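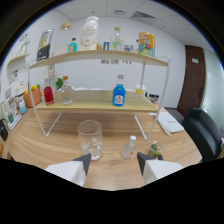
The gripper at the tabletop station in Kimorport, with a glass tumbler and a small capped bottle on the table ahead of its fingers.

The glass broke at twenty past three in the afternoon, and Intan Hartono was close enough to hear it go but too far away to reach the stop button.

"It wasn't loud," she said. "I thought someone had put a cup down hard. Then I looked over and the fingers were still closing."

Hartono is one of three operators at Misarach, a small company in Kimorport that teaches grippers to pick up and put away household things. The work is mostly tumblers, bottles, jars and boxes, moved between a table and a set of shelves. In October one of the company's two-finger grippers, mounted on an arm and running without a person holding it, crushed a drinking glass and kept squeezing. A piece landed on the floor beside Hartono's shoe. She had a small cut on the back of her hand, which she found when she went to wash up.

I spoke to her and to Khairul Kusuma, who runs the workshop, over the better part of a morning. They had both agreed to talk about the fault on the condition that I also talk to Saodah Entili, the safety adviser who wrote the report on it. Kusuma said he didn't want it to come out sounding like an accident that fell from the sky.

"We had warnings," he said. "Two, at least. We wrote them down and we didn't read them together."

The gripper closes until it meets a set resistance and then holds. On a tumbler the limit is low. On a full bottle it is higher, so the bottle doesn't slide. The software picks the limit according to what it believes it is holding, and that afternoon it believed it was holding a bottle.

"That part is ordinary," Kusuma said. "It mixes things up. Clear glass, clear plastic, they look alike to it under our lights. We expect it to be wrong some of the time. The second check is supposed to catch it."

The second check is a sensor behind the left finger that notices when an object gives way. If the resistance drops suddenly, the fingers are meant to open. They didn't, and it took four days to find out why. The sensor cable runs down the back of the finger mount and through a clip. The clip had been replaced during a repair with one slightly narrower, and the cable had been rubbing on its edge. By October there was a break in one strand. When the arm was straight the sensor read properly. When the wrist turned past a certain angle, it sent back the last good number it had and went on sending it.

"So as far as the controller knew, nothing had changed," he said. "It was gripping a bottle at a steady pressure. It would have gone on until the motor cut out."

I asked Hartono what she did when she saw the fingers moving.

"I went the wrong way," she said. "The stop button was on the far side of the bench. It had been moved there when we turned the table around, to get it out of the way of the chair. I started walking around, and then I thought, no, just pull the plug, and the plug was under the table where the glass was. So I went back to the button. It felt like a long time. On the log it's nine seconds."

She had not pressed it before in a real stop. She had pressed it during her first week, when Kartini Teoh, the senior operator, made her do it several times with her eyes on something else. The button was in its old place then.

Teoh was away on the day of the fault. She came in for the last half hour of my visit, and she was blunter than the other two about what had gone before it.

"I had a cup crack in August," she said. "It was a cheap cup with a chip in the rim already, so I put it down to the chip. I wrote 'cup cracked, already damaged' and carried on. Then Juwita had a plastic bottle come out flattened, and she wrote that up as wrong object. Which it was. But it should have let go, and it didn't let go, and neither of us wrote that down because there was no box for it."

Juwita Halim has since moved to another employer. She confirmed the account of the bottle by phone and said she remembered thinking it was funny at the time.

Entili works out of an office in Plirorville and spends most of her time on packing lines and timber yards. She had not looked at a workshop like this one before. Her report runs to 37 pages, and she told me she could have made it shorter if the records had been kept in one place.

The station had logged 2,504 grasps between the repair and the breakage. Entili went through them with Kusuma and found 72 in which the sensor reading had stayed exactly the same for longer than a second. A real reading moves around a little all the time, even when nothing is happening.

"A flat line is a dead sensor," Entili said. "It's an old problem. You see it on tank gauges, you see it on door switches. The machine should treat a number that never moves as a fault and stop. This one treated it as good news."

She did not find that anyone had been careless in the repair. The clip came from the same supplier, Goh, and was ordered from a list that gave the part by its screw size and left out the width of the channel. Kusuma had fitted it himself and tested the gripper afterwards with the arm straight, the way the checklist told him to.

"I wrote the checklist," he said.

The report asked for five changes, and all of them have been made, though one took longer than the others. The controller now stops the arm if the sensor reading doesn't vary. The checklist has the wrist turned through its full range. There are two stop buttons, one on each side of the bench, and moving either of them needs a signature. Operators wear eye protection whenever the arm is running with glass on the table. They used to wear it only during set-up.

The slow one was the form. Entili wanted operators to record what the gripper should have done as well as what it did, and the first version had so many questions that people put off filling it in until the end of the day. The current one is half a page. Teoh wrote it.

There was some discussion about whether to stop using glass altogether. Kusuma was in favour for a week or so. Plastic cups would be safer and cost less, and the workshop spends more on tumblers than he likes to say. He changed his mind after the cable was found.

"People have glass at home," he said. "If it can't tell when a glass is breaking, I want to know that here." They do now use a thicker tumbler for any run where no one is holding the gripper. Thin glass is kept for sessions where a person has it in their hand and is doing the squeezing.

Hartono took two days off after the incident and then went back to the same station. She said the cut was nothing, and she was more bothered by how she had moved around the bench. She asked Teoh to run the stop drill with her again, and it has since become a regular thing, done at the start of a shift by whoever is on.

"The first time we timed it with the new buttons I did it in under two," she said. "But I knew it was coming. Kartini says she's going to do one when I'm eating lunch."

The broken strand of cable is in a bag in Kusuma's desk drawer. He got it out to show me, and I had to hold it up to the window to find the break. The arm has done 405 grasps since it was cleared to run again. It has stopped itself twice for a flat reading. One of those was a loose plug. They were still looking into the other when I visited, and the arm was switched off at the wall.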